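The Gultstead tray fault

The Gultstead tray fault, also called the Carnley stall and, among the people who had to clean up after it, the crumb business, was a recurring failure in a robot arm used for moving baked goods from one tray to another. It was seen at the Gultstead test kitchen of Prorkinau, a maker of small kitchen automation, and took most of one spring to explain. The robot hurt no one. It did considerable harm to macarons.

Background

Prorkinau began work on a tabletop arm for pastry counters after a run of requests from bakeries that wanted sweets plated by machine. The arm was sold under the name Carnley. It carried a gripper with two fingers, a small camera mounted close to them, and control software known as Gounder, written largely by Prakash Pillai. The job was modest: find a sweet on a serving tray, close the fingers on it, lift it, and put it down somewhere else in the same shape.

Early tests used rubber blocks, which are forgiving. A rubber block squeezed too hard returns to its original form and holds no grudge. The team reported excellent results and moved on to real food in April, a step the project plan describes as "minor."

The fault

In the first weeks of food testing, the arm would approach a sweet correctly, stop above it, and then close its fingers with far more force than it had been told to use. Shells cracked. Filling traveled. On other runs the fingers closed gently on nothing at all, slightly to one side of the target, after which the arm carried the nothing with great care to the second tray and logged a successful delivery.

This last detail slowed the investigation more than any other. Gounder decided whether a pick had worked by checking that the fingers had closed and that the arm had reached its destination. It did not check for a sweet. By the software's own count the arm was having a very good month, and the daily report said so in green.

The matter came to light when Sharada Poduval, who ran the test kitchen, compared the log with what was on the receiving tray. Out of 110 deliveries recorded in one session, the tray held far fewer sweets and a good deal of almond dust. Her note on the discrepancy is two words long and does not appear in the published report. 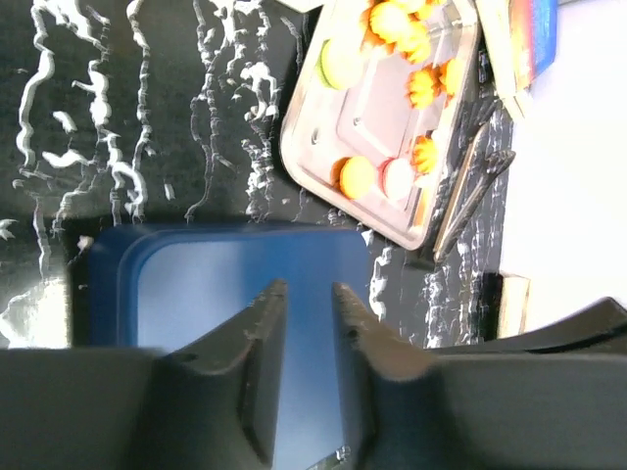

Poduval asked for the log and the tray to be checked against each other after every run, a practice the software team at first regarded as hostile. Within a few sessions a pattern was clear. The misses were far more common when the serving tray was polished metal, and the crushing was far more common when the arm had just missed.

Causes

The final report listed three causes, none of which would have done much damage alone.

The first was glare. The camera sat close to the fingers and looked down at whatever was in front of them. Over a dull plastic tray this worked well. Over polished steel, room light bounced back from the surface, and the software sometimes took the edge of a reflection for the edge of a sweet. It then aimed for the middle of something that was partly macaron and partly ceiling lamp. Strongly patterned countertops made matters worse, as Gounder had a weakness for blobs and would now and then take an interest in the furniture.

The second was the retry rule. When the fingers closed on less resistance than expected, the software assumed a slipping grip and raised the force for the next attempt. For a rubber block this was sensible. For a pastry it meant that the arm would miss once, blame its own politeness, and come back to try again at full strength. The new setting was also kept for the next item, so a single bad guess near the start of a tray could ruin everything behind it.

The third was the success check already described. Pillai, who had written it in an afternoon as a placeholder, later said that it was the only part of Gounder that had never once reported an error – a record he had been rather proud of.

Safety review

A broken macaron is not generally classed as an incident. The retry rule was treated more seriously. Force that rises after a miss is a poor habit in a machine that may share a counter with people's hands, and the gripper on the Carnley arm was strong enough to give a painful pinch. Testing was halted for a review, during which the arm sat unplugged and the kitchen's output improved sharply.

The review found that the force limit existed only in software and could be overridden by the retry rule, which came later in the program and therefore won. It also found that the stop button had been placed behind the arm, so that anyone wishing to stop it had to reach past it first. Two testers had complained about this. Their complaint had been filed under "ergonomics."

Changes

The retry rule was removed. After a miss, the arm now backs away, takes a fresh look, and tries again with the same force as before. If it misses a second time, it stops and waits for a person. A hard limit on finger force was added to the motor controller, where the rest of the program cannot argue with it, and the stop button was moved to the front edge of the counter.

For the glare, the team tried several clever fixes to the vision software and then dimmed the lights. The manual now advises a diffuse lamp and a matte tray, in a paragraph that makes it sound like the plan from the start.

The success check was rewritten to compare views of the serving tray before and after each pick. In a follow-up test of 600 picks, misses still happened, but they were recorded as misses. The daily report turned mostly yellow for a while, and a request to bring back the old color scheme was declined.

Name

The term "stall" is misleading, as the arm did not stall in any usual sense. It comes from the brief pause before each bad grip, when Gounder was working out how much harder to squeeze. Testers learned to use the pause to move their coffee.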